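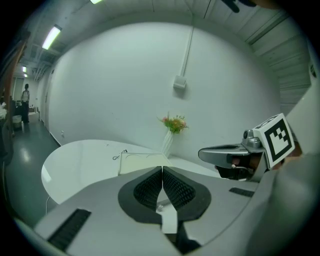 View from the left gripper, with the marker block on the other gripper at right.

Venar: two-handed tabletop recordings with hand-held grippers

Venar is a small set of recordings made to test one question: how well can the pose of one gripper be recovered from the wide-angle view of the other? Each gripper carries a camera and a printed square marker, so most recordings give two independent estimates.

Contents
- 65 recordings, split by session
- marker detections for both views
- calibration files for each lens
- scripts to rebuild the results table

Method
Marker corners are found in the raw view and undistorted afterwards. Undistorting first lost too many corners near the rim. Gaps of up to five views are filled by interpolation - longer gaps are left empty and flagged.

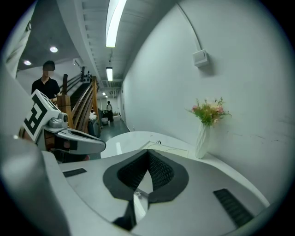

View from the right gripper. The marker on the left one is tilted diagonally.

Known problems
Steep marker angles give noisy rotation. In 9 recordings the marker is out of view for more than 20 per cent of the time; these are listed in gaps.txt and were left out of the main result. People in the background have not been removed, so please don't use the set for anything involving identity.

Contact
Mafalda Pacheco (recordings), Beat Hollenstein (calibration and scripts)

Last changed: 5 Mar 2020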